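Reading the Plelitz police log as data

October 20, 2019

The town of Plelitz posts its police log as a scanned page every Monday. I have been typing the theft entries into a spreadsheet for most of a year, mainly because I wanted to know whether the shoplifting on Cliden Road had gone up as much as the neighborhood page claimed. The sheet now holds 446 rows. What follows is a set of notes on what the rows can and can't tell you.

First, the unit. One row is one incident number. An incident number is assigned when a call is logged, so a person who takes goods from three stores in one afternoon produces three rows if three stores call, and one row if a single officer writes it all up later. Both happen. I found several pairs where the narrative in the second entry says "see prior" and gives no number. I left these as separate rows and marked them in a notes column.

Second, the date. The log carries the date of the report. For a store, this is often the day of the stock check, and the theft itself may be days older. The pharmacy on Cliden Road reports in batches. Its entries fall almost entirely on two days of the week, and I would not read anything about thieves' habits from that.
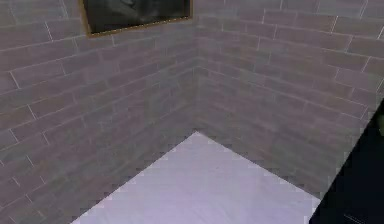
Brick wall and picture, corner view.

Third, the dollar value. The log gives one in a little over half of the entries. Values are retail and come from the store. Round figures are common, with 300 showing up far more than 290 or 310, which suggests estimates. The threshold that matters in my sheet is the one the log itself uses to sort entries into its two theft headings. Entries under the upper heading get a full narrative with a description of the goods. Entries under the lower heading get a line. Any tally of what gets stolen is therefore tilted toward expensive things: razors by the case, allergy pills, power tool batteries. A stolen sandwich is recorded as "merchandise."

The largest single value is 2000, for a generator taken from behind the Yeh hardware store. The entry appears again two weeks later under a different incident number with a value of 450. I assume the second one is a correction, but the log does not say so. I kept both and excluded the first from the totals.

Fourth, the location. Addresses are cut down to the block. Cliden Road has a strip mall at each end and the log uses the same block for the entire eastern one, so the pharmacy, the shoe store and the grocery can't be separated unless the narrative names the business. About a third of them do.

As for the original question: rows for Cliden Road did rise, starting in the spring. They rose in the same month that the grocery changed hands. The new owner appears to report everything, including recovered goods, and the old one reported very little. If I drop every row that names the grocery, the line is close to flat. That doesn't prove there was no increase. It means the log is measuring calls, and one caller changed. 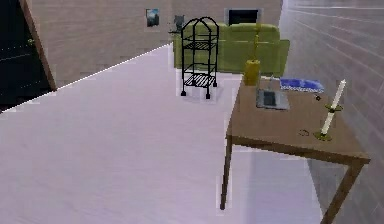 Drokirine wrote in after I put an early version of the sheet online, and disagreed with dropping the grocery rows. If the old owner was not reporting, then the earlier months are too low, and the fix is to raise those and leave the new ones alone. Removing the store altogether throws out the only part of the road where the count is now close to complete.

I think that is a fair objection. The trouble is that I have no basis for how far to raise the earlier months. I have added a second tab with the grocery on its own, starting from the change of ownership, and will keep it going. It can be compared with itself next year.

Two smaller fixes to the sheet. Bicycle thefts from porches were under "vehicle" and are now under "other." The October entries have one page missing from the scan, between the second and third sheets – I have asked the records desk for it and will fill in the rows when it arrives.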